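Play and Materials, Session 5: The Shape Sorter
Handout to accompany the lecture of 29th September
Zdislava Danko

Please read before the seminar. The Tander chapter is optional, and I would skip its last six pages, which repeat the first six.

1. What is claimed for it

Pick up any toy catalogue and the shape sorter is said to teach geometry, patience, problem solving and, in the Carville catalogue, "early engineering". I have asked Carville twice what they mean by that and had a leaflet back. The object itself is a box with holes and a set of blocks. Whatever a child learns from it has to come out of the business of getting one into the other, so we should look at that business before we look at the claims.

2. Fit and support

A long bar held upright over a holder with raised walls is a different problem from a block over a hole. The walls do a good share of the work. Once the lower end is between them, there are fewer ways left to go wrong. Adults tend to call both tasks "putting it in" and then score them alike, which I think is a mistake.

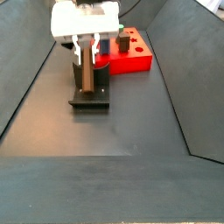

Bohumila Štěpánek objects that I make too much of this. Her view is that small children treat a channel and a hole as the same invitation, and that the distinction only matters to people who design tests. She may be right about the children. The tests are what get published, though, and in the Boström study the two tasks were added together into a single score for 23 children. I would like to see them pulled apart again.

3. Shape or size?

The usual story is that the child matches shape to shape: star to star, hexagon to hexagon. Look at a sorter with two round holes, one small and one larger, and a small square beside the small round one. A child who tries a cylinder in the wrong circle has the shape perfectly right. A child who tries a small square block in the small round hole may have the size right and the shape wrong. Most scoring sheets give both of them nothing.

There is also the matter of blocks left standing on top of the box. Observers often write these down as failures or as "not attempted". I don't see how they can tell. A child may be storing them, comparing them, or building. 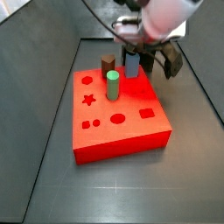
Colour muddies things further. If each block has its own colour and the box has only one, colour is no help in finding the hole, but it is a great help in remembering which block you have already tried. The Tirkura manual says colour is "neutral" in single-colour boxes. I can find no test of that anywhere in its 431 pages, and I did look (July was wet).

4. Turning the block

A cylinder held upright needs no turning at all. A hexagonal prism needs a little, and a star needs rather more care because the points catch. So the shapes are unequal in difficulty before anyone has chosen anything, and a child who always starts with the cylinder may be clever or may just have been lucky in what lay nearest.

The other thing to watch is where the block is held. Grip it near the top and the lower end is free to go into the hole, but any tilt at the top shows up further down. Try this yourselves with a pencil and a bottle neck. Some of you will insist it makes no difference. Do it with your eyes shut and tell me again.
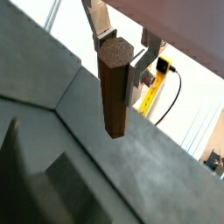
5. For the seminar

Bring one sorter of any make. Charity shop ones are fine, and missing blocks are welcome.

Write half a page on what your sorter would let you say about a child after five minutes of play – and what it would not. Leave out the word "develops".

Read the Boström scoring sheet and mark any line where two different mistakes get the same mark. I found several and would be glad to be argued out of one or two.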